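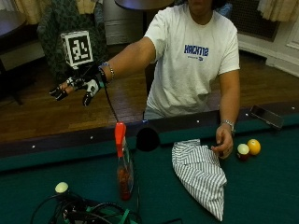 A visitor at the pool table, with a striped cloth in one hand.

Home | Places | Museums | Local history | Search

Nunent Museum of Town Life

The Nunent Museum of Town Life is a council-funded museum in Corkville, housed in the former Flurnik button works. It holds 1,365 catalogued objects, nearly all given by local families, and its remarkable run of shop signs is among the finest anywhere in the county.

Funding

Corkville council pays for the building and its staff through a yearly culture grant, renewed each August. A separate fund, set aside for new displays, paid for the Poduval Gallery – a bright, handsome room on the upper floor with space for 70 seated guests. Entry is free to residents. Other visitors pay a small charge, which goes towards repairs to the roof.

Collections and events

The ground floor follows the town's working life, from button cutting to the bus depot, and the old cutting benches can still be tried by hand. Upstairs are letters, school registers and a splendid set of 600 glass slides showing the market square. The yearly open evening on 4th December is a lively affair, with singing on the stairs and all eight storerooms unlocked. 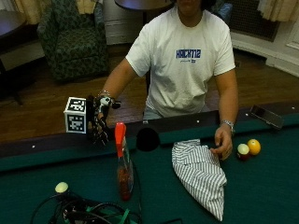

Access

A lift serves both floors. The side entrance on the yard has a ramp.

Related articles
Flurnik button works
Corkville market square
Council culture grants

Contact | Copyright Corkville Local Encyclopedia | Back to top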